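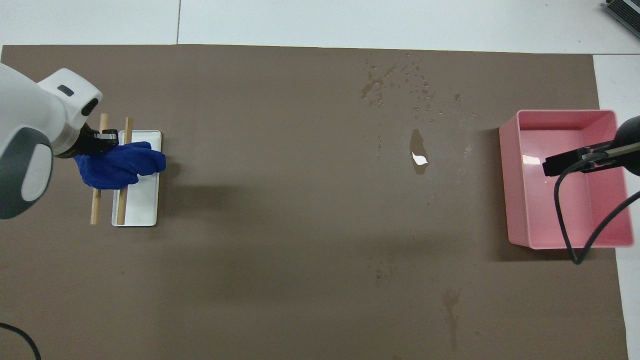 Spill mat

A spill mat is a sheet of paper, fabric, rubber or plastic laid over a table or bench to keep liquids off the surface underneath. It is used in kitchens, craft rooms, workshops and classrooms. Sellers often describe spill mats as a replacement for wiping up, a claim that depends heavily on the material and on how soon someone reaches for a cloth.

Materials

Brown paper is the cheapest common choice and is usually sold by the roll. Uncoated paper takes up small drips but weakens when soaked, and a large spill can pass through it to the table. Coated paper behaves differently: a puddle may sit on top with a shine to it, while smaller drops stay scattered where they landed. Shoppers cannot always tell the two apart by looking, and labels such as "water resistant" say little about how long the resistance lasts.

Rubber and silicone mats can be washed and used again. They cost more, and some of the lighter ones slide. Fabric mats hold more liquid but may stay damp on the underside long after the top feels dry.

Cleaning

The usual advice is to blot a spill with an absorbent cloth, working from the outside toward the middle. Rubbing tends to spread the liquid and, on paper, to roughen the surface. Trays, dowels and other small items are moved off the mat first or lifted and dried one at a time. A plastic bin kept at the side of the table gives wet cloths somewhere to go.

Dried streaks and faint smudges are common on paper mats that stay in use. Whether they matter is a question of taste – the mat is there to take the marks – but a sticky residue is a good reason to replace the sheet.

Claims and testing

Product literature for spill mats is generous with numbers. The Pasgate roll, a coated brown paper, was advertised as holding back 500 milliliters of water, with no mention of the time involved or the size of the sheet. Zuria sold a reusable mat rated for 75 washes, though its leaflet did not say what counted as a wash or what failed at the end. The Eva mat was described only as "spill proof," a term with no fixed meaning in household goods.

Independent comparisons are few, and most use clean water. Results from such trials are a poor guide to oil, paint or coffee, which behave differently on the same sheet.

See also

Blotting paper
Drip tray
Place mat
Tablecloth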